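How to Put Together a Snack Tray for a Long Afternoon

I've been setting out snacks for our neighborhood card group for 8 years now, and I still get a little thrill when someone wanders over for seconds. A tray with compartments makes the whole job easier, and you really don't need anything fancy! 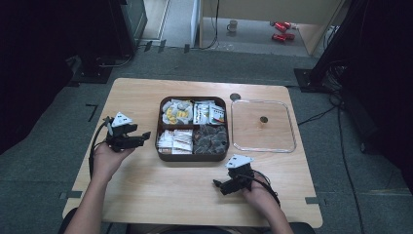
Step 1: Pick your mix

Four compartments is my favorite size. I like to fill 3 of them with dry things (crackers, nuts, little wrapped candies) and save the last for something soft, like dried apricots. Small packets are wonderful if people will be coming and going, and they keep for ages in the pantry.

Step 2: Fill it in the right order

Start with the wrapped snacks and leave the loose ones for the end. Nuts go stale faster than you'd think -- mine sat out all one November morning and tasted like cardboard by lunch. Don't heap anything above the rim, or it will wander into its neighbor.

Step 3: Set it where hands can reach

The middle of a low table is best, with napkins close by and drinks somewhere else entirely. My friend Si-woo Ha puts a small bowl next to hers for empty wrappers, and I've happily copied her ever since.

Step 4: Top it up

Peek at it every 50 minutes or so and refill whatever is getting low. Keep your extras in one bag in the kitchen, already opened, with a clip on top.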